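Tremham Reusable Packaging Project
Progress report to the Bisht Fund, second reporting period
Report date: Jan 2, 2021

1. Purpose of this report

The grant covers the replacement of single-use plastic parts bags with cloth drawstring bags at the Tremham store and its two receiving sites, Piver and Buvthorpe. This report covers stock, the closing procedure, the bench work on cord handling, spending, and the work planned through April. The first report dealt with fabric selection and is not repeated.

2. Stock position

Bags received from the sewing contractor to date: 2,588. Bags accepted after inspection: 2,511. The difference is made up of bags with an open side seam or a cord channel stitched shut at one end. These were returned for rework at the contractor's cost and are not counted as project stock.

Of the accepted bags, 443 have been issued to Piver. Buvthorpe has not yet received any. Its shelving was delivered late, and the site manager asked that the first shipment be held until the shelves were up. The remaining bags are stored flat at Tremham in closed cartons.

Fabric is the undyed cotton specified in the first report. Cord is white and runs through a single channel at the mouth of the bag. The contractor has asked whether a colored cord could be used to mark bag size. We have no objection in principle but want a wash result first, as dye transfer onto undyed cloth would lead to rejections.

3. Cord and closure work

Most complaints from Piver concern the mouth of the bag. When the cord is pulled from one side only, the gathers bunch toward that side and leave a gap opposite. Small fasteners can pass through it. Pulling both sides of the cord outward at the same rate gives a more even gather, and this is now the standard method.

Bench work is done at Tremham with the bag suspended by its cord, so that the mouth gathers under the weight of the cloth alone. Working this way takes the table surface out of the result. With the bag lying flat, the underside drags and the upper side closes first.
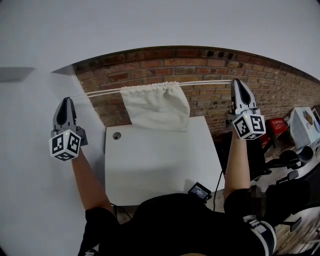
4. Closing procedure, current version

The written procedure issued to Piver in the first period has been shortened. Staff were skipping the middle steps, and two of those steps duplicated each other. The current version reads:

Open the mouth fully and check that the cord runs free in the channel.
Load the parts. Stop well short of the channel.
Take the cord at both sides of the mouth and draw outward until the gathers meet.
Even out the gathers by hand if one side is heavier.
Tie off. Do not wrap the cord around the body of the bag.
Attach the label to the cord, never to the cloth.

The last line was added at the request of Piver, where pinned labels had been tearing the weave. Adhesive labels remain prohibited for the same reason.

5. Flat handling and cord threading

A second set of trials deals with bags and cords laid out on a table. This matters for returns. Bags come back from the sites with the cord pulled partly or fully out of the channel, and rethreading is the slowest task in the returns process. Two aids are being compared, a blunt bodkin and a short length of stiff wire with a closed loop. The bodkin is easier to find by feel through the cloth. The wire goes through faster but catches on the seam allowance where the channel was finished with a loose zigzag.

Table shape has turned out to be of minor importance. Staff at Tremham have used both a round table and a desk-type table and report no difference, provided there is enough clear surface to lay the cord out in a line before threading starts. A cord that begins in a heap tends to pick up a twist, and the twist then travels into the channel.

We have asked the contractor to knot the cord ends on all future batches. A knot does not prevent the cord from being pulled out on one side, but it should stop the end from disappearing completely into the channel - the most common fault in the Piver returns.

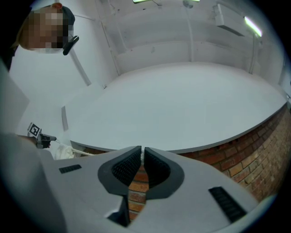 Harsh Grewal

Responsibility for the returns process passed to me at the start of this period, and queries on sections 5 to 7 should come to me at Tremham.

6. Washing

One wash trial of 100 bags has been completed. Bags were washed with cords in place and mouths open. Shrinkage along the length was within the allowance set in the specification. Shrinkage across the mouth was slightly greater than expected, which makes the channel tighter on the cord. The bags remain usable. A second trial will be run with the cords removed, so that the effect of the cord on the channel can be separated from the effect of the cloth.

Bags dried flat need no pressing. Bags dried in a heap hold their creases and take up more room in the cartons.

7. Spending and work planned

Spending on bags is in line with the approved budget. Spending on transport is below budget, reflecting the delay at Buvthorpe, and we ask that the unspent amount be carried into the next period under the same heading.

Planned work through April:

First shipment to Buvthorpe, once shelving is confirmed.
Second wash trial, cords removed.
Choice of one threading aid and purchase for all three sites.
Decision on colored cord.
Revised procedure sheet, with a drawing of the two-sided pull.

The next report will follow at the end of April and will include the first return figures from Buvthorpe.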